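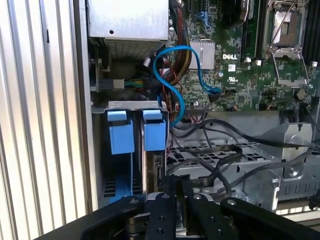 Side panel off, power supply at the top, lots of cables underneath.

Ticket: Dell tower shuts itself off, no warning, no error
Status: still open, but getting better I think
Category: Desktop hardware / power

Hi all, me again with the front desk computer at the Udbridge office. Quick recap for anyone who missed my first ticket: it's an older Dell tower, it runs our booking software and not much else, and since early April it has been switching itself off in the middle of the day. No blue screen, no beep, just click and gone. Then it starts right back up if I press the button, like nothing happened.

What I tried before opening this one:

Ran the built-in diagnostics from the startup menu. Everything passed, including the long memory test, which ate my whole lunch break.

Changed the power plan to never sleep. I knew that wasn't it, but the first person who answers always asks, so consider it asked!

Swapped the wall outlet. It used to share a power strip with the label printer and a space heater (yes, I know). Now it has its own outlet. It shut off again the same afternoon.

Looked in Event Viewer. All I get is Kernel-Power 41, over and over, and as far as I can tell that only means "the computer went off and I don't know why either." The list goes back to the start of the month and there are 23 of them. I had noticed maybe half that many, so it must be dropping out after we close too.

Update, 10:40 am

Somebody in the Kokgate office suggested heat, so I put a temperature monitor on it. Sitting idle it looked fine to me. Then I ran the end-of-month report, the big one with all the Trindcombe bookings in it, and the processor climbed to 97... no wait, that was the other reading. I wrote down the wrong line, sorry. I'll do it again properly and post the log.

Update, 11:25 am

OK, did it again. Highest processor temperature during the report was 83, and it stayed up. So it's warm but it didn't trip anything. The report is 129 pages this month if that matters to anyone.

Update, 2:15 pm

Shut it down, pulled the plug, held the power button in for a bit and opened the side. I pushed on every power plug I could reach, and the big one on the motherboard moved. Not a lot! But I felt it go in and the little clip snapped over, and I'm pretty sure the clip wasn't over before. I also cleaned out the dust with the canned air we keep for the keyboards. Held the fan blades still with a pencil while I did it, as the Tautahi help page says to.

One thing I did not do is open the power supply itself. I've read enough warnings about that and I'm happy to leave it to you folks.

Update, 4:50 pm

Still running. I ran the report again, then left the booking screen refreshing while I did the phones. Nothing in Event Viewer since I closed the case. I also wiggled the cord at the back (gently) and it didn't care.

Update, next morning, 8:05 am

It stayed on all night! First time in ages that I came in and didn't have to press the button.

I'd like to keep the ticket open for 5 more working days if that's allowed. Two questions while I wait:

1. If it does shut off again, is the power supply the next thing to swap, or should I be looking at the front power button? It has felt kind of mushy since winter.

2. Do we have a spare power supply at Kokgate that fits this tower? The supply closet here has 13 mouse pads and zero useful parts.

I'm at the desk until 3 most days, so calling before then is best. If I don't pick up, just leave a note on the ticket and I'll see it when I log in.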